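About Sendale Boxing

Sendale Boxing is an amateur boxing club and coach education provider. It operates from a single-story building of 4000 square feet on Nalitier Road. The club was started by Kenji Van Dusen as an evening class in a rented school gym and moved to its present address two years later.

Structure

The club runs three squads. Foundation is open to anyone aged ten and over and involves no sparring. Development is by invitation and includes controlled technical sparring once a week. Competition is for registered boxers with a current medical card. A boxer moves between squads after an assessment by two coaches, one of whom must be from outside the boxer's own squad. Assessments are held in May and again in the fall.

Membership stands at 200. Most members are in Foundation and have no plans to compete.

Training method

Sessions last 75 minutes and follow a fixed order: warm-up, footwork, technical work, bag or pad rounds, conditioning, cool-down. Round length is set by age group and is the same in training as in competition. Footwork is taught before punching. New members spend their first four weeks on stance, guard and movement.

Every session is entered in a training log. The log records attendance, rounds completed, body weight for Competition boxers, and any contact to the head. A boxer who reports a headache after sparring is stood down and does not return to contact work without written clearance from a doctor.

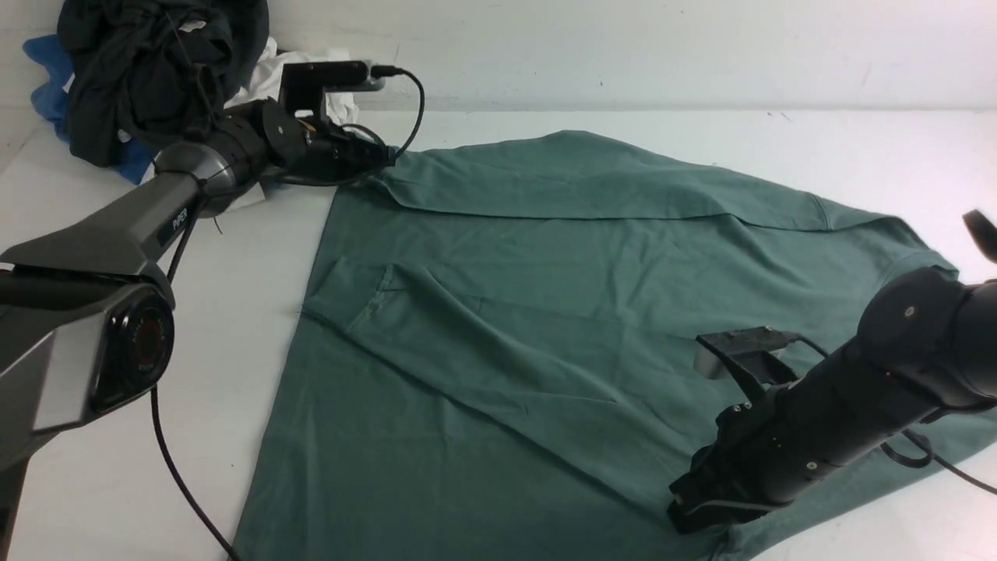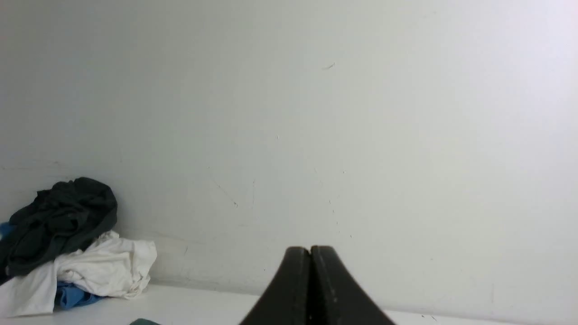
Green T-shirt on a white tabletop (first picture); white wall (second picture).

Coaching staff

Kenji Van Dusen is head coach and is responsible for the Competition squad. He boxed at light middleweight and has coached full time since retiring from the ring.

Brendan Ó Néill leads Foundation and Development and writes the coach education course. He also handles matchmaking. Bouts are matched on weight, age and number of contests, and the club will withdraw a boxer if the opponent's record differs from the one supplied.

Coach education

The Bromari course is a part-time program for assistant coaches. It covers session planning, pad holding, corner work, hand wrapping and weight management. Candidates complete a written paper and two observed sessions. Rapid weight loss by dehydration is not taught and is not permitted in any club squad.

Partner club

Sendale has an exchange arrangement with the Ait Brahim gym. Each club hosts the other for one weekend of open sparring a year. Travel costs are shared.

Visiting

New members should arrive 15 minutes before their first session to complete the health form. Gloves and head guards can be borrowed. Mouth guards and hand wraps must be the member's own. Parking is at the rear of the building.

Page last revised November 7, 2025.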